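Haltell jaw-hold fault

12/15/21, by Driss Ezzat

The Haltell jaw-hold fault (also "sticky close", or just "the hold") is a failure in handheld and arm-mounted grippers used for cloth work. The jaws close on fabric and stay closed after the release command. It was first logged in May at the Plolton site, during shirt folding, and later at Astham. No serious injury. One torn bedsheet, several torn shirts, one pinched finger.

Background

Cloth folding on beds is a common task for home robots. Harder than folding on a table. The mattress gives, the sheet wrinkles, and the sheet and the shirt are both soft, so a gripper that goes a little too low takes both. Shawky, the control program used at both sites, was written for table work and moved over to beds with few changes.

Shawky decides when to let go by watching two things: how far apart the jaws are and how hard the motor is pushing. With one layer of cloth the numbers are clear. With a sleeve seam, a hem and a fold of sheet all in the jaws, they are not.

Description of the fault

In normal use the jaws close, the cloth is lifted or dragged, the jaws open. In a hold, the jaws close on a thick spot and the program reads the gap as "not closed yet". It keeps pushing. The release command comes in, but it sits in line behind the close command, which never finishes. From outside it looks like the gripper is frozen. It isn't, the motor is still working and gets warm.

A hold ends one of three ways. The cloth slips out, the motor trips its heat limit, or the operator cuts power. The heat limit was set high, and the 14 logged holds at Plolton included only 2 that ended that way. Most were ended by hand.

Seams and hems are the usual trigger. Collars less often, though a collar folded under itself can do it. Bunched sheet near the edge of a mattress is a known bad spot. 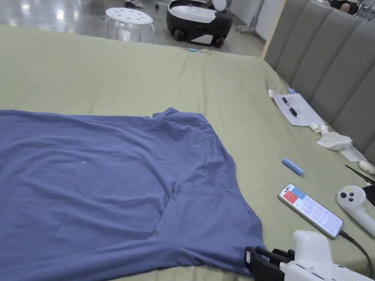 Ezzat's first report blamed the seams, and a reader at Astham wrote back that it was the batteries, that every hold there had come in the last part of a charge and that no one had bothered to write down the cell voltage. Later checks gave this some support. On low cells the motor pushes more slowly, so the close command takes longer to finish, and a thick seam is then enough to tip it over. Fresh cells did not remove the fault. They made it rarer.

Causes

Agreed causes so far:

Release command queued behind close command. Main cause. A release should never wait for anything.

Gap reading too coarse for stacked cloth. The sensor was picked for hard objects.

Low cells. Makes it worse, does not start it alone.

Jaw pads. Worn pads grip less, so the operator squeezes again, which adds another close command to the line. Disputed. Astham changed pads on all 6 of its grippers and saw no real drop.

The pinched finger

The one injury was at Astham. An operator tried to free a T-shirt by pulling the hem while the gripper was still powered. The hem came out, the jaws finished closing, finger was between them. Bruised, no break. The power switch was on the far side of the body from the hand doing the pulling, and the written steps at the time said to "clear the cloth, then reset". Order was wrong and had been wrong since the first version of the sheet.

The steps now read: power off, wait for the light to go out, open the jaws by hand, then take out the cloth. Both sites have it taped inside the case lid.

Fixes

Shawky was changed so that release drops every waiting command and runs at once. A time limit was put on closing too. If the jaws have not reached the target in 3 seconds the motor stops and the program reports a hold. The limit was first set at 6, which testers found too long, the cloth was already damaged by then.

The heat limit was lowered. This caused a side problem, grippers tripping in the middle of ordinary work on heavy towels, and the limit was raised part way back. Towels still trip it now and then.

A low-cell warning was added. It beeps. Plolton turned the beep off and kept the light.

Since the update, holds on shirts and sheets have mostly stopped. Holds on jeans have not. The waistband with a belt loop in it is thicker than the jaw gap reading can sort out, and the time limit ends the hold but doesn't stop it from starting. Jeans were taken off the task list at Plolton for now.

Naming

Early logs use "freeze", "lock" and "jam" for the same thing, wich makes them hard to search. "Freeze" also covers an unrelated fault where the wireless link drops. Anything logged as a freeze before May should be read with care. Haltell's own notes say "extended closure".

See also

Release priority
Cloth layer sensing
Heat limits in small motors
Link drop (Shawky)

Contact the editors | Copyright 2021, all rights reserved | Back to top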